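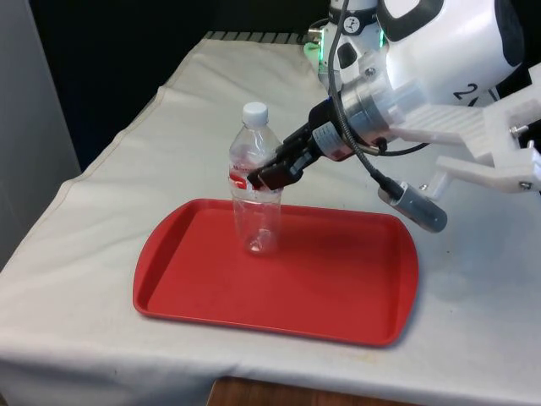

The Ferry to Kosora

By Rosalía Gallardo
October
2 min read

My grandmother decided to learn to swim the autumn she turned seventy, and she told us over soup, as if she were asking for the salt.

"In the lake?" said my uncle.

"Well, I'm not going to do it in the sink!"

So every morning at 9 we took the little ferry across to Kosora, where the water is shallow for a long way out and the beach belongs to the geese. I was eleven and I thought it was the best thing that had ever happened to our family. I carried the towels. I carried the thermos too, and the whistle, which I was allowed to blow only if she drowned.

She had a teacher, a huge quiet man called Jarby who ran the ferry and had once swum to the far shore and back on a bet. He stood up to his waist in that freezing water with one hand under her back and said the same thing over and over. "Let your ears go under, missus. Let them go."

She wouldn't. She held her head up stiff as a cat's, and down went her feet, and up she came spitting and laughing and calling him terrible names in Spanish. Then she tried again – and again, until her lips were blue and the ferry had to leave.

I loved those rides home. She sat wrapped in both towels with her hair in spikes and told me about the river where she grew up, how her brothers jumped off the bridge while she stayed on the bank to mind the shoes. She could still say whose shoes were whose.

The geese left before she floated. There was a skin of mist on the lake that morning, and Jarby had his hand under her back as usual, and she shut her eyes and let her ears go under. He took his hand away. I saw him do it! He held it up, dripping, for me to see.

She lay there on top of the lake in her green bathing cap, smiling at the sky, and I was so happy that I forgot the rule and blew the whistle as hard as I could.

169 shares
9 comments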